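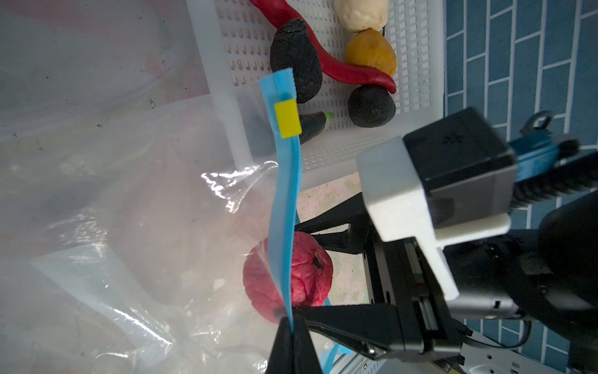
Dedwood Display Notes, Issue 7, page 12

Putting away artificial fruit and vegetables in slider bags

Artificial produce lasts for years if it is stored clean and without weight on top of it. Most of the damage we see at Dedwood happens in storage: dents, paint rubbed off on a neighbor, stems snapped at the base. The method below uses large clear zip bags and open plastic baskets, and it works for a shop window set, a classroom play kitchen or a box of table decorations.

What you need

Large clear zip bags, the kind with a slider tab on the zipper
One or two plastic baskets with holes in the bottom
A soft brush, such as a clean paintbrush
Two cloths, one damp and one dry
Dish soap
Masking tape and a pen

A colored zipper helps. With a blue track and a yellow slider you can find the opening of a crumpled bag right away, while an all-clear bag has to be turned over a few times first.

Step 1. Empty the basket and sort

Take everything out and make groups by surface. Smooth glossy pieces such as red chili peppers go together. Pieces with a rough or cracked skin, like dark avocados, make a second group. Round fruit such as apples and pomegranates is the third. Anything with a foam core you can feel through the skin gets its own group, even if it is only one lemon.

Put broken pieces to one side and deal with them before you start bagging.

Step 2. Clean

Brush rough skins first, working dust out of the cracks. Wipe smooth pieces with the damp cloth and a drop of soap, then again with plain water. Do not soak anything. Foam pieces get the brush only.

Check the paint by rubbing a hidden spot with the damp cloth. If color comes off, stop and use the dry cloth for that piece.

Step 3. Dry

Rinse the basket, shake it out and dry it before the produce goes back in. Spread the pieces over the bottom in one layer so air can come up through the holes. Leave them overnight. The calyx end of a round fruit holds water longer than the rest, so set those pieces with that end down.

Step 4. Open the bag

Pull the slider all the way to one end. If the bag is new, the two sides of the film may cling together. Slide a flat hand in and open it to the corners. Stand the bag in an empty basket if it keeps falling over.

Step 5. Fill

Heavy pieces go in first and long pieces last. Lay a curved chili pepper along the side of the bag with its tip pointing up. The tip is thin and it will take a permanent bend if something leans on it.

Stop at two thirds full. A bag that is packed to the top puts strain on the zipper, and the track starts to open behind the slider.

Step 6. Close

Lay the bag flat. Hold the end of the zipper strip between finger and thumb so that it stays straight, and move the slider along with the other hand. Go slowly over any place where the strip curves. Before the last inch, press gently on the bag to let out extra air, but do not flatten it. Run a finger along the track afterward. If you feel a gap, open the bag fully and close it again.

Step 7. Label and store

Write the contents and the month on masking tape and stick it below the zipper. Ours say things like "peppers, long, May." Put the bags in the basket side by side, standing up. Keep the basket off a radiator and out of direct sun, which fades reds faster than any other color.

Problems

The slider came off. Fit one side over the track at the end of the bag, then push the other side down until it clicks. If it will not stay, press the seal shut by hand and use the bag for something else later.

The pieces feel sticky. Older soft plastic does this. Wash, dry, dust with a little cornstarch and bag each piece alone.

The bag smells. Leave it open for a few days. If the smell is in the produce, air the pieces in the basket as in Step 3.

Color has moved from one piece to another. Try a white eraser on the stain. Dark greens and blacks are the usual source, so wrap those in plain tissue next time.

Next page: repairing leaves and stems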